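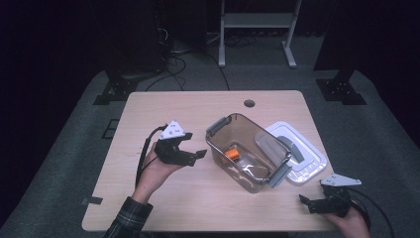 讲者:Annick Doucette
讲稿备注 / 主持:Santosh Malhotra / 时长控制在半小时内

【开场】
先不放标题,让大家看一会儿盒子。茶色、半透明、两个灰色提手扣,盖子搁在右边。等有人笑了再开口。没人笑也开口。

今天讲的是收纳盒。我知道隔壁厅在讲战略,现在换厅还来得及,门别摔。

【一、半透明】
问现场:谁家里有这种盒子?请举手。再问:谁说得出里面装了什么?手会放下去一大片。
透明盒子逼人整齐,不透明盒子逼人贴标签,茶色的两样都不逼。看得见有个橙色的小圆柱,旁边还有件透明塑料的东西,具体是什么,得把手伸进去。家里大多数东西就过着这种日子。

【二、盖子】
(语速放慢,这段去年讲太快了)
盖子平放在桌上,被盒子压住一点边。我在 Hurgate 搬办公室的时候登记过全部盒子和盖子,盒子 187 个,盖子比盒子少九个。Evander McIver 坚持说是我数错了,于是又数了一遍,还是少九个。那九个盖子我至今没见过。
建议:打开盒子以后,盖子放在同一张桌面上,别放椅子上,别放窗台上,更别放进另一个盒子里“先存一下”。

【三、桌面】
浅色木纹,圆角,靠里有个走线孔。走线孔是给线留的,可它在多数办公室里的实际用途是吞回形针。Francine McIntyre 从她那张桌子的孔底下掏出过八枚硬币和一把钥匙,钥匙能开哪扇门,还在查。
左边桌沿那一小块深色胶带也提一句。我做整理这些年,见过很多桌上的胶带,问谁贴的,都说来的时候就有。我的规矩是:问过三个人还没人认,就撕。Sheldon Gagnon 不同意,提问环节他会说的,给他留五分钟,别给十分钟。

【四、盒子里只放两三样东西,算不算浪费】
这是我被问得最多的问题。答:不算。
装满的盒子没人愿意打开。Dunex 库房里有个箱子编号 3433,一月盘点时大家绕着走,最后打开,里面是另外几个箱子的标签。
(停顿,喝水)
空一点的盒子,手伸得进去,也拿得出来。要是实在心疼空间,换小一号的盒子,不要去找东西来填。

【五、作业】
回家挑一个盒子,只挑一个。倒出来,认一遍,放回去,盖上盖。扣子两边都要扣,只扣一边的请坐到后排。

【如果超时】
砍掉第三段的硬币,保留胶带。Arsenault 那个抽屉的故事无论如何别讲,上次讲了一刻钟还没讲到抽屉。

提问环节话筒在 Santosh 手里。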